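3.2 Handset retirement and network support

Handset records were drawn from the Stinville trade-in register, which lists each device by model, radio type and date of last activation. A model was treated as retired once the carrier had removed it from sale in all stores. Of the 390 models in the register, 54 met this condition before the end of the study period. Models sold only through resellers were left out, as their sale dates could not be checked.

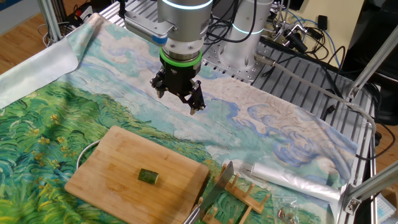

Figure 4. Workspace with two-finger gripper and printed cloth.

The time between retirement and the last software update was then computed for each model. The median was 10 months. Phones with a physical keyboard had a shorter interval than touch-only phones, but the keyboard group is small and the difference should be read with care. Lauritsen's earlier coding scheme was used for radio type, with one change: dual-mode handsets were assigned to the newer network.

Activations continued after retirement for 74 percent of the retired models, mostly through second-hand sales. The register does not separate these from warranty replacements. Records from the Nkosi stores were entered in March and may understate late activations. They were kept in the main analysis and dropped in the check reported in Section 4.1.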